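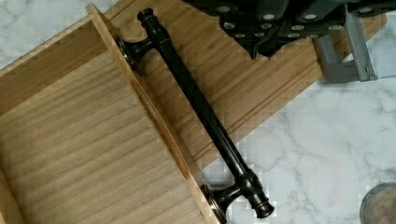

**Skedudier nimmt in der Werkstatt Willville einen Roboterarm in Betrieb**

Willville, im Oktober. Ich schreibe bei Skedudier sonst die Angebote und ab und zu eine Pressemitteilung, und diese hier mache ich richtig gern! Wir bauen Küchen und arbeiten alte auf, und seit diesem Monat steht bei uns ein Roboterarm mit am Arbeitsplatz. Er heißt Vurnent (der Name stand schon fest, bevor jemand von uns gefragt wurde) und soll uns bei Schubladen und Griffen zur Hand gehen, also beim Ziehen, Halten, Anreichen und Prüfen.

Wer noch nie einen Tag lang Griffe montiert hat, dem sei kurz erzählt, wie das ist. Man steht gebückt über der Lade, hält mit der einen Hand die Stange, richtet mit der anderen die Füße aus, und die dritte Hand für den Schraubendreher fehlt. Im letzten Jahr sind bei uns 1647 Schubladen durch die Werkstatt gegangen, allein 284 davon für unsere Küchenlinie Asadi, und die hat nun mal lange Stangengriffe. Meine Kolleginnen und Kollegen merken das abends in den Schultern - ich habe selbst drei Wochen ausgeholfen und weiß, wovon ich rede.

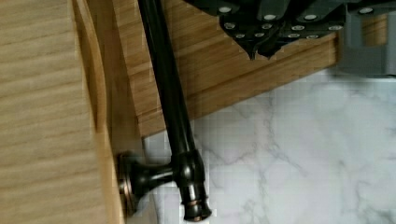 Gerade die dunklen, glänzenden Griffe sind für den Arm übrigens eine ziemliche Aufgabe. Auf einer runden, glatten Stange spiegelt sich jedes Licht, und je nach Blickwinkel sieht sie für die Kamera ganz anders aus. Deshalb üben wir viel und aus allen möglichen Richtungen. 600 Durchgänge haben wir uns bis zum Jahresende vorgenommen, jeder wird aufgezeichnet und von einem Menschen aus der Montage durchgesehen. Was gut war und was nicht, entscheidet die Montage und niemand sonst.

Jetzt zu der Frage, die mir auf dem Flur am häufigsten gestellt wird: Nein, es wird keine Stelle gestrichen. Das steht schriftlich in der Betriebsvereinbarung, und sie gilt für alle 30 Beschäftigten am Standort. Ändern wird sich trotzdem einiges. Wer bisher nur montiert hat, lernt jetzt, Abläufe einzurichten und den Arm anzuhalten, wenn etwas klemmt. Die Schulung läuft in der Arbeitszeit, immer vormittags ab neun, und zählt später bei der Eingruppierung mit. Ein paar im Team waren am Anfang skeptisch, zwei sind es noch, und mit denen rede ich am liebsten, weil da die besten Einwände kommen (zum Beispiel, dass der Not-Halt auch mit vollen Händen erreichbar sein muss - ist notiert und wird umgebaut).
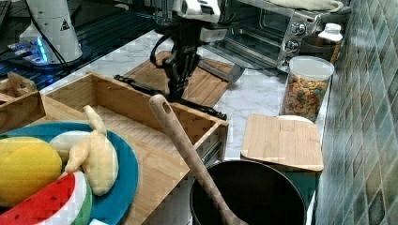

Geübt wird mitten im Küchenkram, mit Brettern, Topf und Kochlöffel und sogar einem Teller voll Spielzeugobst. Eine Küche beim Kunden ist schließlich auch nie leer, und auf lange Sicht soll Vurnent beim Aufarbeiten gebrauchter Möbel helfen, wo keine Schublade der anderen gleicht. Bis dahin bleibt der Arm in der Werkstatt, und auf Montage fahren wir weiter wie gehabt zu zweit.

Im Frühjahr ziehen wir Zwischenbilanz und melden uns wieder, auch mit dem, was nicht geklappt hat. Redaktionen, die sich das vorher ansehen möchten, sind in Willville herzlich willkommen, am besten nach 14 Uhr, dann ist die Schulung durch und es gibt Kaffee. Eine kurze Anmeldung bei der Pressestelle von Skedudier reicht völlig.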